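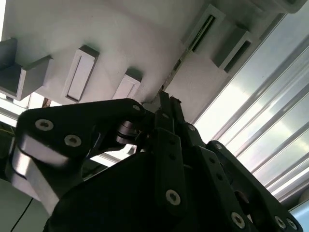
Fingertips of the black robotic hand pressed against the underside of a white fixture. The links are held together with round silver screws.

Birgate Workshop Releases Plans for Home-Built Robotic Hand

BIRGATE, February. Members of the Birgate shared workshop have released the plans, parts list and build notes for a robotic hand that can be put together on an ordinary workbench with hand tools. The project is called Rizvi. It was started by members who wanted a gripper for small jobs in their own garages and could not find one they were able to repair.

The files are free to download and may be changed, copied and shared. Anyone who builds a hand from them may also sell it, as long as the build notes go with it.

The Rizvi hand uses flat black links joined with screws that can be taken out and put back. It has no glued joints. If a link cracks or a bearing wears out, the owner can remove that piece and fit another without taking the whole hand apart. The workshop chose this layout after its first version, which used pressed pins, had to be drilled out each time a finger needed work.

"We kept breaking the first one and then spending an evening getting it open," the workshop said in a statement. "The second version comes apart in minutes. That was the main thing we wanted, and most of the other decisions followed from it."

What Is in the Release

The release covers the hand, the wrist plate and the small control board that drives the fingers. It does not cover an arm. The wrist plate has a plain bolt pattern, and the drawings show how to change the spacing to match an arm the builder already owns. Members have mounted the hand on two different arms and on a fixed stand clamped to a bench.

A complete hand takes 61 separate parts, counting each bearing but leaving out screws and washers. The screws come in two lengths only. Earlier drawings called for five lengths, and members reported putting long screws where short ones belonged, which pinched the links and made the fingers drag.

The links can be cut from sheet stock on a small router or by hand with a fine saw and files. Cutting by hand is slower, and the build notes suggest making the two halves of each link as a pair, taped together, so the holes line up. The notes also give a drilling order. Holes for the bearings are drilled first and the screw holes are marked from them.

Builders who do not have a way to cut the links can use the workshop's machine on open evenings. Visitors pay for their material and a bench fee. Members pay for material only.

Build Time and Cost

Six members who had not worked on the design were asked to build a hand from the notes alone. The fastest finished in four evenings. The slowest took most of a month, with a long wait for bearings in the middle. All six hands closed and opened under power when done. Two of them had a finger that stuck partway, and in both cases the cause was a burr left inside a bearing hole. A step for clearing the holes has been added to the notes.

Material for one hand came to $324 at the prices members paid. The motors are the largest share of that. A builder who already has suitable motors from an older project can expect to spend much less, and the parts list gives the size and shaft details needed to check whether an old motor will fit.

The workshop does not sell kits. It has been asked to several times and has decided against it for now, mainly because storing and packing the parts would take up bench space that members use.

Testing at the Bench

Much of the testing has been about contact, meaning what the fingers do when they touch something fixed. A hand that closes well in open air can still behave badly when a fingertip meets a hard surface and the motor keeps pushing. In the first version this bent two links and stripped a gear.

The control board now watches the current going to each finger motor and eases off when it climbs past a set level. The level is stored in a plain text file and can be changed by the builder. The notes advise starting low and raising it in small steps.

Members set a repeat test for each change to the design. The hand reaches to a fixed surface, presses, holds and lets go, 100 times in a row, and then the screws are checked for movement with a driver. A finger passes if no screw has turned and the fingertip still lands within the marked area. The current design passed the test on all fingers. Thread locker is listed as optional. Members who used it found the hand harder to service, and members who left it off now check their screws once a month.

Reaching up from below was added to the tests later. Several members wanted to use the hand under shelves and cabinets, where the weight of the fingers pulls away from the work. The first try went poorly, with the fingertips sagging away from the target when the motors eased off. A stiffer return spring at the base of each finger fixed most of it. The spring is marked on the drawings as part 14, and builders who plan to use the hand only on a table top may leave the softer one in place.

Cables were the other recurring problem. A wire that hangs free near the wrist can catch on a bench edge when the hand turns. The notes call for a tie at the wrist plate and a second tie further down the arm, with enough slack between them for a turn of 90 degrees either way.

Known Limits

The hand is slow. A full close takes close to two seconds at the default setting, and running it faster makes the current sensing less reliable. It is also noisy, since the gears are open.

It should not be used to lift anything over a person, and it should not be used near water. The fingertips are a simple flat shape and do poorly with thin items such as paper or cards. Members have tried several softer tips made from rubber sheet, and drawings for two of them are in the release. Both wear quickly.

The plans do not include a cover for the fingers. Hair, thread and sawdust can get into the joints, and the notes ask builders to switch off the power and brush out the hand after any session near a saw or sander. Power must also be off before a finger is freed by hand. The board can restart a motion when a jam clears.

Work With Skiltby and Jesatbridge

Two neighboring workshops helped check the plans. Skiltby built a left-handed version by flipping the drawings and found three places where the mirrored holes ran too close to an edge. Those drawings have been corrected, and the left-handed set is now part of the release.

The workshop at Jesatbridge rewrote the wiring section. The old version assumed the reader had worked on control boards before. The new one starts with an unpowered check of every connection using a meter and gives the expected reading at each point. Jesatbridge also wrote the page on choosing a power supply.

"Our members had the hand built and bolted down and were then stuck on the wiring for longer than the whole rest of the job," Jesatbridge said in a statement. "We wrote down every question that came up and turned the answers into the new section."

The three workshops plan to keep one shared set of drawings. Changes can be suggested by anyone, and a change is accepted when two of the three workshops have built it and run the repeat test.

Next Steps

Work has started on a lighter wrist plate and on a fingertip with a simple touch switch inside. The touch switch would let the hand stop on contact at a lower force than current sensing allows. Early samples work on the bench but the switch is hard to seat squarely, and there is no date for adding it to the plans.

Birgate will hold open build evenings for people who want to start a hand or bring in one that is not working. Doors open at 6:30 p.m. Builders should bring safety glasses and any parts they have already cut. Loan tools are available, except for meters, which run short.

Schools and clubs that want to build several hands are asked to get in touch before ordering parts. The workshop can share its notes on ordering bearings in larger packs and on splitting the work so that one group cuts links while another wires boards.

About the Birgate Workshop

The Birgate workshop is a member-run space with benches for metal, wood and electronics work. It is paid for by member dues and bench fees. Projects started there belong to the members who make them, and the workshop publishes plans only when those members ask it to.

Related Items

Skiltby posts left-handed drawings for Rizvi hand
Wiring a small control board: new guide from Jesatbridge
Birgate adds second router for open evenings
Bench fees and member dues: what has changed
Rizvi build notes: list of corrections

Media contact: Birgate Workshop press desk | © Birgate Workshop. Text may be reprinted with credit. | Back to top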